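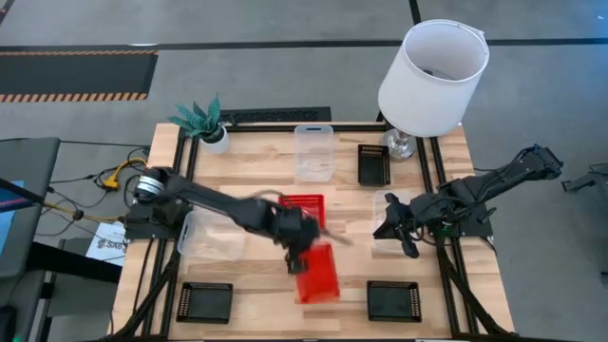 Virkier Community Workshop - Shared Spaces and Storage Team

How to sort and stack the small bins and baskets

Use this page when the worktable needs to be cleared of small storage. It covers the red baskets, the black trays and the clear bins. Allow 20 minutes the first time. The lamp and the plant stay on the table.

Before you start

Take everything out of the containers. Loose parts go in the parts drawer, scraps go in the trash. Wipe the tabletop with a damp cloth and dry it, including the seams between the boards, where grit collects.

Step 1. Group by type

Put red with red, black with black and clear with clear. Leave a hand's width between groups. Don't mix types in one stack even if they seem to fit. The clear bins scratch easily, and a trapped tray is hard to get out again.

Step 2. Stack the red baskets

Set the first basket flat on the table. Hold the second one by its short ends, line up the corners and lower it straight down.

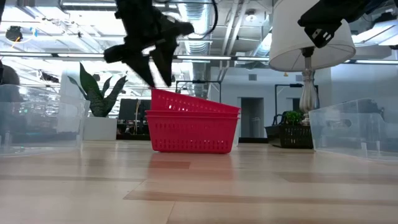 If one end rides higher than the other, lift the top basket out and try again. Pushing down on the high end will wedge it, and the rim can crack. Turning the basket end for end often helps, as older ones have warped a little. A good stack has an even gap between the rims all the way round.

Step 3. Check for scraps

Look into the top basket before it goes on the shelf. Small bits of plastic settle in the corners and the mesh is too fine to let them fall through.

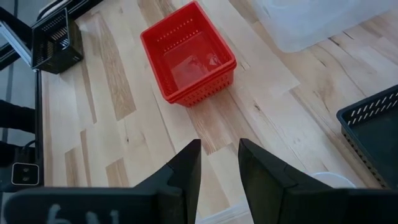 Tip the basket over the trash and tap the bottom. Use the dry brush for anything stuck in the holes. Baskets that need washing go in warm water with dish soap for 10 minutes, then upside down on the rack.

Step 4. Stack the black trays

The trays are shallow and slide around. Keep each stack square and carry it with both hands underneath. Trays with broken edges go in the Kurkuva recycling box by the door.

Step 5. Nest the clear bins

Do these last. Place the largest bin on the table and lower the next size into it, keeping your fingers clear of the rims.

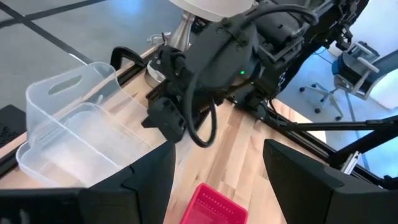 Stop if you feel suction. Raise one corner to let the air out, then carry on. Never force two bins of the same size together - leave them side by side.

Putting it all away

Clear bins go on the bottom shelf, black trays in the middle and red baskets on top. The top shelf holds nearly 20 baskets if they are stacked straight. Bring the step stool back to its hook when you are done.

Page last updated Jun 29, 2025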